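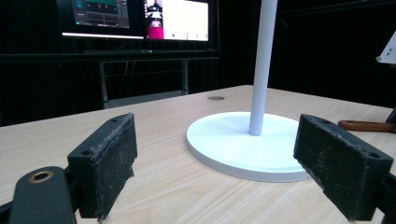 I returned the wireless mic kit last week and went back to a cable. The kit was a Voltanus, two transmitters and a receiver, and it worked fine in the kitchen. In the hall at Harnedholm, where I record the monthly talks, it dropped out whenever the speaker walked behind the piano.

Volker Buschmann lent me his old wired lavalier in February so I could compare. It has a 20-foot cable and a foam windscreen that falls off if you look at it. I recorded 31 minutes of Hsin-yi Shek talking about canal locks, with the wireless on one lapel and the wired one on the other. The wired track had a little more hiss. It also had every word.

Settings, for anyone who wants them: 96 kHz is what the recorder offers at the top end, and I don't use it. 48 is plenty for speech, and the files are half the size. I leave the low cut on, because the heating in that hall rumbles. Levels peak at -12 or so, a bit lower if the speaker laughs a lot.

Clip placement mattered more than I expected. A hand's width below the chin is good – any higher and the voice goes dull. Scarves are a problem. I now ask people to take them off before I start.

The refund came through without any trouble. I'll put part of it toward a longer cable and a spare set of windscreens, and Volker can have his mic back once they arrive.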